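Buvow Residences
Minutes of the June owners' and tenants' meeting
Held in the second-floor lounge. Called to order at 6:40 p.m.

Chair: Yeison Ayala
Minutes: Omid Jalali
Units represented: 49. Quorum met.

1. Previous minutes
Approved with one correction. The storage locker fee was recorded as a yearly charge and should read monthly.

2. Furnished units
The Surkus leasing office reported that seven furnished units are vacant, mostly one-bedrooms on the lower floors. Two have been held back for new flooring. Corporate tenants are asking for shorter terms, and the office wants to offer three-month leases on the furnished side only. Several owners were concerned about more traffic at the loading dock. Agreed to allow three-month leases until the next annual meeting, with move-ins booked at least two days ahead.

3. Housekeeping contract
The Flokico contract covers linens and weekly cleaning in the furnished units. It runs out in 12 weeks. Flokico has offered to renew at the same rate but wants to drop window cleaning. Omid Jalali to get a second quote that includes windows. Carried over.

4. Guest suite
Demand is steady. Residents may book up to 12 nights a year. The suite deposit goes to $200 for new bookings — existing bookings stay at the old amount. Motion carried, three opposed.

5. Elevators
The service elevator was out twice last month. Guzmán replaced the door operator and will come back to check the leveling on the garage stop. Owners on the top floors asked that moves be stopped when only one passenger car is running. Agreed.

6. Kitchen inventory
Inventory sheets for the furnished units still list the old dinnerware. Surkus will issue new sheets before the next turnover and collect a signed copy at check-in. 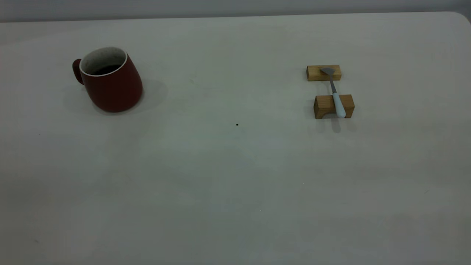 Can a tenant on a three-month lease book the guest suite?
Only after the first 30 days, and the deposit is the same as for everyone else.

7. Other business
Bike room keys will be swapped for fobs. Old keys go back to the front desk. A request for later pool hours was put off until the noise rules are reviewed.

Adjourned at 8:05 p.m.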